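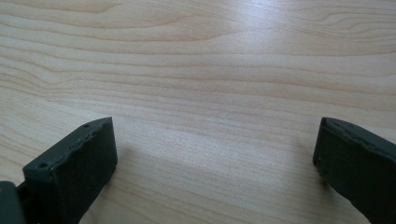 The two-minute rule, three weeks in

Everyone at work swears by it. If a job takes less than two minutes, do it now. I read the Silter newsletter that pushes this stuff, and I tried it properly for three weeks.

My inbox got tidier, I'll give it that. But I spent whole mornings answering tiny emails, and the Tranton report sat there until the night before it was due. Small jobs breed. You reply fast, they reply fast, and by lunch there are 12 more.

Elif Naz Ağca says I should save the small stuff for after four. Maybe – she also said that about the bullet journal in November.

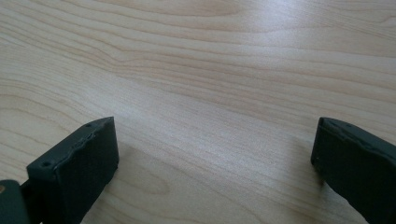

So am I keeping the rule?

For dishes and the mail, sure. At my desk I've gone back to doing the big thing first and letting people wait.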